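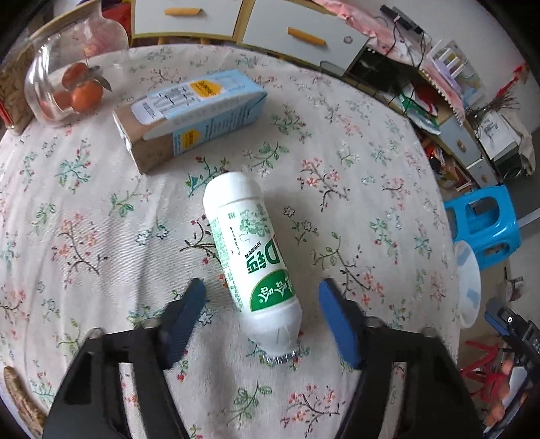
Bottle and milk carton on the floral tablecloth.

Karthik Siriwardena reviews drink packaging for Fendwood, and he works at a round table at home. The cloth stays on. "A bare top shows every scratch, and white fabric gives me a neutral ground for label color," he says.

He lays containers on their sides to compare closures. On the white plastic bottle he starts at the crimped foil seal. "Foil tells you how the neck was finished. I check the crimp first, then the shoulder."

The carton gets a different treatment. Siriwardena reads the gable folds before any of the print, and allows 15 minutes per pack. Labels come last — the big green "D" and Korean lettering on the bottle included.

He has logged 40 packs since June. Of those, 5 went back to the shelf for a second reading. "Mostly my notes were too short," he says. The next batch is all cartons.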